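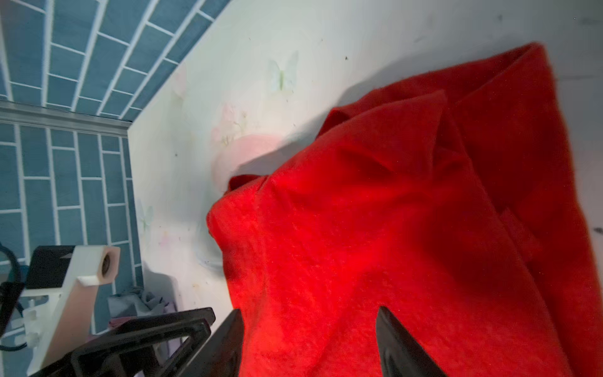 Fleece was supposed to be the fabric you didn't have to think about. It doesn't fray when you cut it and it doesn't need ironing. A throw costs less than lunch. Most houses have three or four of them, on the couch, in the car, under the dog, and most of those have gone fuzzy in the way fleece goes fuzzy, with the little balls coming up first where hands and elbows land.

Wanda Greenberg has run the mending table at Prultik, a repair shop in Lakbridge, for long enough to have opinions about all of it. The shop keeps a ledger, and last year's ended at 2,948 items. Of those, 621 were fleece: blankets, vests, robes, one set of curtains. Zippers on vests were the most common complaint. Pilling was next.

"People bring in a throw and say it's worn out," Greenberg says. "It isn't worn out. It's been washed with towels."

Pills are broken fiber ends that rub together and knot. Towels are rough and shed lint, and so does anything terry. Jeans are nearly as bad. Her instructions are to wash fleece with fleece, inside out if it has an inside, in cool water with a small amount of liquid detergent. Skip the softener, which coats the fibers and makes them mat down. Dry it on low or hang it over a rail. She prefers the rail -- a throw is usually dry by the next morning, even in winter.

For pills that are already there she uses a battery shaver, and she is particular about the surface underneath. It should be flat, hard and wiped clean. A bed is too soft, and the blade will dip and catch. A kitchen table is fine once the crumbs are off it, as fleece picks up whatever it is laid on. She smooths one section with her palm, shaves in short circles, empties the cup, and moves on. A full-size throw takes her most of an hour. She says the first one takes everybody longer.

Red is its own subject. A strong red or orange-red shows lint more than gray does, and pale lint worst of all. It can also bleed in the first few washes, so she puts a damp white rag on a corner and presses for a minute before the throw goes in with anything else. If the rag comes up pink, the throw gets washed alone.

Folding matters less than people think. Fleece doesn't hold a hard crease the way cotton does, and one left in a heap on a table will shake out. Months at the bottom of a packed closet will flatten the pile, though, and that takes some work with a soft brush to bring back. Greenberg stores hers rolled, in the old linen cupboard from her aunt's place in Flornska.

The shop charges 4 dollars to de-pill a throw, and the same to close up a torn edge with blanket stitch. Sánchez, the yarn store next door, carries the wool she uses for that in more colors than anyone has asked for. She will also hand you the shaver and let you do it yourself for nothing. In May, when people put their winter things away, the line can reach the door by ten in the morning.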